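## 4. Setting up your trip before you leave home

This section covers the Melta travel planner from first sign-in to a finished offline trip. Allow one evening. The steps use the Mundside coast route as the trip being built, but they work the same way for any destination in the catalog.

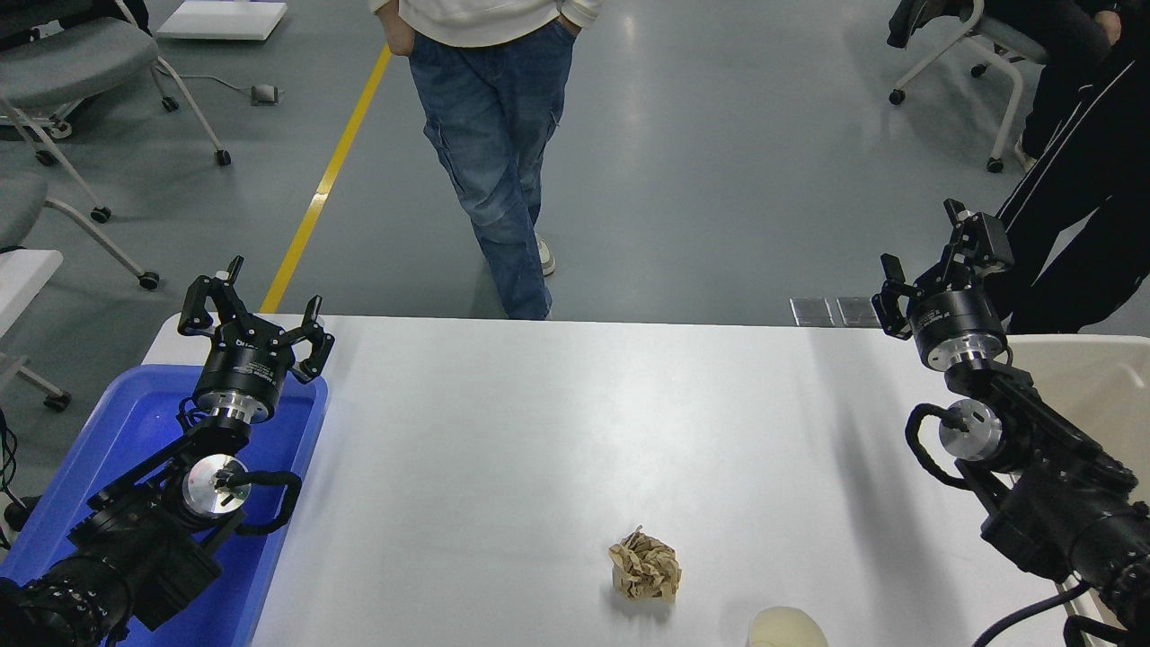

### 4.1 Create the trip

1. Sign in and tap **New trip**.
2. Type the name of your first stop. For the coast route this is Livbridge. Pick it from the list that drops down. If you type the name and press Enter without picking, the planner saves it as a plain note and no map is attached.
3. Enter your arrival and departure dates. If you only know the month, choose **Flexible** and select it, for instance November. Ferry times stay hidden until real dates are entered.
4. Add the other travelers. Each one gets an email with a link. They can look at the trip right away but can't change it until you switch them to **Editor**.
5. Tap **Save**. The trip shows up on your home page with a gray bar, meaning it has no bookings yet.

**Note:** A trip can hold up to 7 stops. For a longer route, make a second trip and join the two under **Settings > Linked trips**.

### 4.2 Add your bookings

1. Open the trip and tap **Bookings**.
2. Forward your confirmation emails to the address shown at the top of the page. Most hotels and ferry lines are read within a few minutes.
3. Check each entry against the original email. Look at the check-in time and the time zone first, as these are the two fields most often read wrong.
4. Enter anything that's missing by hand with **Add booking**. Private rentals in Fleury nearly always need this.
5. When every night has a place to stay, the gray bar turns green. Nights on a sleeper train count as covered only if the ticket includes a berth.

**Caution:** Deleting a booking in the planner does not cancel it with the hotel. Cancel with the hotel first, then delete.

### 4.3 Set a budget

1. Tap **Budget**, then choose your home currency. This can't be changed once the first expense is in.
2. Enter a total for the trip. The Mundside sample plan uses 3000 for two people, with 600 of that set aside for ferries and local buses.
3. Turn on **Warn me** if you want an alert when a category runs over.

Expenses you add while offline are converted at the last rate the phone downloaded - the figures may shift a little when you reconnect.

### 4.4 Download for offline use

Do this on Wi-Fi. The full coast route takes up 532 MB, and the connection on the Fleury boat is too slow for it.

1. Open the trip and tap the arrow next to its name.
2. Select **Maps**, **Bookings** and **Timetables**. Leave **Photos** off if you are short on space.
3. Keep the app open until the arrow becomes a check mark. Locking the screen pauses the download on older phones.
4. Switch the phone to airplane mode and open each stop once. If a map comes up blank, remove that stop's download and repeat step 2.

**Note:** Timetables expire after two weeks. Refresh them the night before you travel.

If the check mark doesn't appear after a second try, see section 9, Troubleshooting.

Section 4 revised by Zoriana Marchuk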